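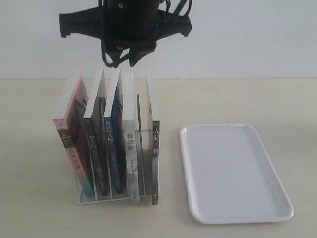 Five books and a wire rack

Most homes have a shelf problem before they have a book problem. The shelves fill up, then the windowsill, then the floor by the bed, and after that people buy another bookcase. Stijn Cuypers did it three times. When he moved into a smaller flat in Climunen he had 419 books and one wall to put them on.

He didn't get rid of them all. He kept 103, gave the rest to the second-hand shop on Boateng Street, and changed the way he used the ones that were left. The bookcase holds most of them. The ones he is using stand in a wire rack on the table.

"A shelf is for storage," he says. "The rack is for this month."

It is a small idea and plenty of people already have some version of it, usually a pile. The trouble with a pile is that the book you want is at the bottom. You lift four to get at one, and they go back in a different order or don't go back. In a rack with dividers each book has its own slot, and taking one out leaves the others more or less where they were.

Wire racks of this sort were made for all kinds of jobs. Some are sold for plates, some for letters or records, and a good many end up holding books. Cuypers bought his at Brikomach, in the kitchen aisle, for 13 euros. He had looked at a proper desktop book stand from Kimex first and found it too deep for his table.

If you are buying one, take a book with you. Paperbacks are easy, but a hardback cookery book may not go between the dividers at all, and a thin booklet can lean over or slide down between the wires. Check the height as well. Low dividers will hold a short novel upright and let a tall atlas tip. White wire shows dust less than black, though it chips, and the chips can rust if the rack lives near a sink.

Which way up the books go is a matter of taste. Cuypers stands his with the spines to the front, so the titles can be read from a chair. Large, heavy books are better lying flat if they are going to be left for months, as the pages can pull away from the binding over time.

The other half of the arrangement is a tray. A plain one will do, white or any other colour, set down beside the rack. A book goes in the tray when it is finished with, and on Thursday evening the tray is emptied. Library books go in the bag by the door, and his own go back to the bookcase. Then he picks something to fill the gap.

He tried it without the tray for most of April. Finished books went back into the rack out of habit, and by the end of the month he had nothing in it that he wanted to read.

Five is his usual number, but a family might want more, and a second rack for school books is easier to live with than one long one. Keep a slot free if you can. A full rack is awkward to use – the books grip each other, and pulling one out can drag the rack along the table. Small rubber feet from a hardware shop help with that, and they stop the wire marking the wood.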